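Budget season again, and I am way too happy about it

August 27, 2018

So the Canham order is in! We have $4,000 for the board teardown cell this year, and I've been moving numbers around in a spreadsheet for 17 evenings like it's my own kitchen remodel. The arm is paid for, which leaves fingers, fixtures and spares.

Fingers first. Old motherboards are crowded, and getting down to a processor past the memory slots and capacitors takes something slim. I love the Ristlow set (two quotes so far, both fair), and I want a second pair on the shelf before December.

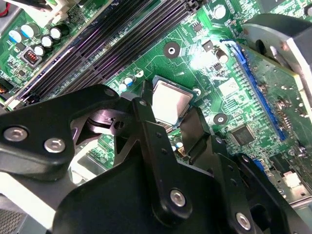

Then there's the fixture, where I nearly went cheap. A flat plate with clamps costs next to nothing, but we have 31 board layouts on the list and I'd be re-clamping all day. The Fraser plate has sliding posts, and I'm sold. It eats a big bite of the money and I still grin when I look at the drawing!

Spares get whatever is left: screws, finger tips, a cable or two. Send me your own lists, please, I read every one.
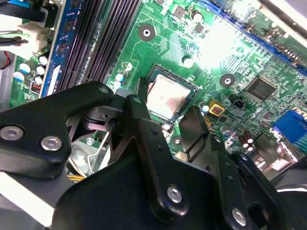 Thanakorn Srithong wrote in to say I should price the cables before anything else, as his Flundbridge order sat waiting on one connector while the rest of the kit gathered dust. He'd also skip the second pair of fingers and buy extra tips. I'm moving cables up the sheet tonight, but I'm keeping my fingers.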